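Grondier Open Day: A Morning With the Jundau Kit

The directions to Grondier's open day said "the white building in the Mendonmont business park," and the Mendonmont business park is all white buildings. I went into a dental supply wholesaler first. They were very nice about it and had better coffee.

By the time I got to the right door it was past ten in the morning and the lanyards had run out, so I spent the visit as a blank sticker. The tour started in a corridor with a timeline of the company on the wall. Grondier has been going for 11 years, and the timeline gives as much space to the move to a bigger parking lot as it does to the first product.

What I had come for was the Jundau, their server service kit. The idea is easy to explain to anyone who has ever worked in a data center and cut a knuckle. You get an arm, a gripper with a small camera at the wrist, a bench plate to hold a chassis and a year of software. It is meant for the dull end of the job: boards that come back from the field and have to be stripped, checked and refilled, one after another. Grondier sells the kit outright or rents it by the month, and the rental price was "something we'd love to discuss," from which I learned that I could not afford it.

Belmiro Magalhães ran the bench session, and ran it well. He has the patience of someone who has explained a torque limit to a great many men in fleeces. There were 14 of us in a room meant for perhaps half that, and we took turns at the front by a system that favored elbows.

The job for the morning was work among the memory slots of a server board sitting in its chassis. Memory is a fair test for a kit like this. The slots are narrow and close together, the latches are small bits of plastic with strong opinions, and there is plenty of expensive stuff nearby to lean on by mistake. A person does it by feel and a certain amount of muttering. The Jundau does it with a force reading and a teaching routine, in which you guide the arm by hand, save the position, and find out later that you saved the one before it.

I had a go at teaching. The handle is stiff for the first inch and then very free, like a supermarket cart. The screen shows the wrist view beside a plain bar for force, and I liked that a lot. I liked less that the save button and the discard button are the same gray.

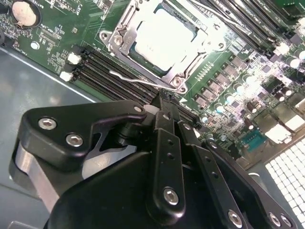
Tang wanted to know what happens when the next shipment of boards comes from a different maker, with the slots turned the other way and the socket somewhere else, and whether that meant teaching the whole thing again from nothing. Belmiro said no, mostly. You mark four reference points on the new board and the saved moves shift to suit, and then you check each one at slow speed before you let it go. Asked how long "mostly" takes, he said an afternoon, and had the decency to look at the floor while saying it.

That was the most useful exchange of the day. The brochure talks about a library of 600 boards, and I had taken this to mean 600 boards that just work. It means 600 boards somebody has marked up, with the slow check left to you. For a repair shop that sees the same three models all year, fine. For the sort of place I work in, where every pallet is a surprise party, I'd want that afternoon priced in before I signed anything.

Other notes, in the order I wrote them on my hand. The finger plates can be swapped with a hex key, and the key lives in a clip on the bench plate, from which I predict it will be missing by August. The emergency stop is large and easy to reach, and one visitor reached it with his bag. Restarting took long enough for us to hear about the parking lot again. The software runs on an ordinary laptop. The manual is 100 pages and has an index, a thing I had stopped hoping for in this industry.

Support is by phone during office hours, in Grondier's time zone. I asked about nights and was given a leaflet.

Lunch was sandwiches in the loading bay, with a forklift going by at intervals. I came away with a tote bag, a second leaflet identical to the first, and a trial booking for two weeks on our own boards. I have asked for the oldest ones we own to be left out on the bench.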